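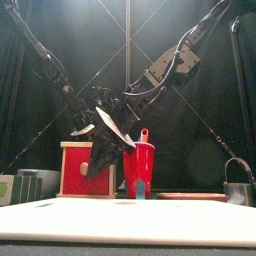 Treltetti
Minutes of the band meeting, Jul 1, 2024
Held in the upstairs room at Gridwood Rehearsal Studios, Gramstead

Present: Ok-hee Joo (bass, chair), drums, both guitars, keys
Apologies: vocals (working late, sent notes by text)

The meeting started at 7:15 p.m.

1. Minutes of the last meeting
Agreed, with one correction. The rehearsal room deposit was paid from the band account and does not need to be paid back to Ok-hee.

2. Album recording
Drums and bass are finished for all songs except "Ogura", which still has no agreed ending. Rhythm guitars are finished for the first half of the record. Keys asked for one more pass at the intro to the title track, as the pad sound is too close to the one on the demo. Agreed.

There was a long discussion about "Ogura". The demo version fades out and the live version stops dead after the second solo. Vocals' notes were in favor of the live version. Drums would like to keep the fade for the album and play the hard stop on stage. Vote: four for the hard stop, one against, with vocals' text counted as a vote and keys abstaining. The song will be tracked with the hard stop.

Tuning was raised again. Both guitars will use the same string gauge from now on and will restring two days before each session, as the last one lost an hour to this.

3. Money
The balance in the band account is $551. The invoice for the last block of studio time is $389 and will be paid this week. Mixing has not been budgeted yet. Ok-hee has asked two engineers for a price per song and will send both quotes to the group when they arrive.

Lead guitar asked whether gas money for out-of-town shows should come out before the fee is split. Agreed – gas first, then an even split. Receipts go in the envelope in the merch box.

4. Merch
There are 50 shirts left, nearly all of them small or extra large. No reprint until the album artwork is settled. The old logo patches will be given away with shirt sales until they run out.

Rhythm guitar showed three sketches for the cover. The second one was liked best but the band name is hard to read at small size. He will redraw the lettering and bring it back.

5. Shows
The Gramstead date in November is confirmed. We are second of three bands, with a 40-minute set. Load-in time is still to come from the venue. The set will open with the title track and close with "Ogura". Two of the older songs have to be dropped to fit – each member is to send Ok-hee their choices before the next rehearsal.

The offer of a weekday show out of state was turned down. The fee would not cover the van.

6. Other business
The crash cymbal stand at Gridwood is still broken. Drums will bring a spare and speak to the front desk again.

The shared folder has several files named "final mix". Keys will rename the rough mixes with the song title and date and delete the duplicates.

Actions
Ok-hee: pay studio invoice, chase mixing quotes, collect set list choices
Keys: new intro part, tidy shared folder
Rhythm guitar: cover lettering
Lead guitar: order strings for both guitars
Drums: cymbal stand, ask venue about load-in and shared drum kit
Vocals: finish lyrics for the second verse of "Ogura"

The next meeting will be held after the guitar sessions, at the same place. The meeting closed at 8:50 p.m.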